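The Thirty-Day Wardrobe Will Not Save You

June
By Edith Tamayo

My sister-in-law sent me another one. It was a link to a woman with very good lighting who owns nothing except linen, and the subject line was "this made me think of you," and I have decided to take that as a compliment.

The idea, if you have been lucky enough to miss it, is that you pare your clothes down to a small number of pieces that all go with each other. The number in this version is 40. Forty pieces, counting shoes and not counting underwear, for reasons the woman doesn't go into. You do this over thirty days. At the end you are supposed to be calmer, richer and on time for work.

I have done some form of this three times now, so I feel I've earned the right to be grumpy about it.

The first time was after I read a book somebody left in the break room. I filled bags and felt wonderful for a week. Then it got cold, and I went looking for the ugly brown cardigan that I wear from October to April, and it was gone, and I bought another ugly brown cardigan. The new one was thinner and cost more than the old one did. I still think about the old one.

The second time I paid for it. Loltier is one of those apps where you photograph everything you own and it tells you what to wear. It took me two evenings to get my closet into the thing. It then told me, with a cheerful little chime, that I was "missing" a camel blazer. I have never once in my life needed a camel blazer. When I looked closer, the blazer was for sale right there in the app, and so was everything else I was missing. I don't know why I was surprised. 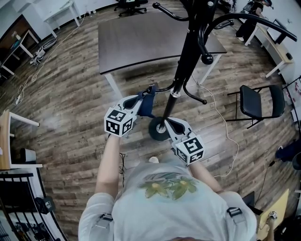
The third time was last winter, and it was my friend Cecilia Sowah's idea, and I went along with it on the condition that we bought nothing and read nothing. We just each wrote down what we put on every day until we got bored of writing it down. She lasted longer than I did. Her list was more varied too, though she works in an office where people look at each other.

What I found out is that I wear the same few things over and over, and that they aren't the things I would have kept. If you had asked me to pick my favorites I would have picked the green dress and the good boots. The green dress didn't make the list at all. The boots got one wedding. Meanwhile there's a gray sweatshirt with a bad cuff that was practically holding up the house.

So when somebody tells me to keep only what I love, I want to know which me they are asking. The one standing in front of the closet on a nice afternoon loves all sorts of things. The one getting dressed at 6:40 in the morning loves whatever is on top.

I also have my doubts about the money. The linen woman says she has saved 1222 dollars in a year. That's a very exact figure, and I'd like to see how she got it. Does it count the new linen? She had to get from a normal closet to that closet somehow, and I doubt it all came out of a drawer. In the comments a reader asked her this quite politely and got a heart emoji back.

The people I know who really do spend very little on clothes don't talk about it this way. My neighbor Gönül Başaran has been wearing the same winter coat as long as I've known her. She has replaced the lining once and the buttons more than once. I asked her whether she had a system and she thought I was asking about her heating. She keeps things until they fall apart, she fixes them before that if she can, and she doesn't go into stores when she's in a bad mood. You couldn't get a thirty-day plan out of it. You could barely get an index card.

Then there is the question of where it all goes. Every one of these plans has a step where you "release" the things you don't want, and the step is always one sentence long. I used to drop my bags at the thrift store on the corner and feel saintly. Then I got talking to Octavio Salazar, who sorts there in the mornings, and he told me what comes in during January, when everybody has made the same resolution. They can't hang it all. They can't hang half of it. Some gets sold on by the bale, and some goes in the dumpster behind the building, and he wasn't dramatic about it, he just wanted me to stop bringing him single socks.

I did stop. I'd like that noted. 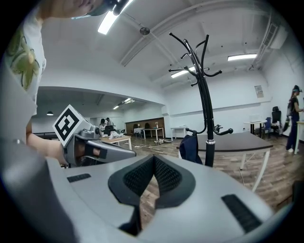 I don't want to be unfair. A crowded closet is a pain, and there is a real pleasure in being able to slide the hangers along without a fight. If you have clothes that don't fit, that you are keeping as a sort of threat to yourself, by all means get them out of your bedroom. I got rid of a pair of white jeans that way and I haven't had a bad minute over it.

But that took me a quarter of an hour. It didn't need a month, or a method, or a course. (There is a course, of course. Nisov runs one, six weeks, with a workbook. I looked at the sample pages and one of them was a drawing of a hanger with room for me to write my feelings in it.)

What bothers me most, I think, is the promise that you'll finish. You get down to your 40 and that's you done, closet solved, on with your life. Clothes aren't like that. Knees wear out. You change jobs, or size, or your mind. Somebody gives you a sweater for your birthday and you have to be seen in it. I would guess that the linen woman will have a new number by next spring, and a new link, and my sister-in-law will send me that one too.

For anyone who wants to know where I ended up, I have two drawers, one rail, and a hook on the back of the door where the sweatshirt lives. I've never counted what's on the rail. The green dress is still there, and I've got a dinner at the end of the month, so we'll see. Cecilia says I'll wear the sweatshirt.

If anybody has a decent way to mend a cuff that doesn't involve a sewing machine, please leave it in the comments. Gönül has offered but I already owe her for a zipper.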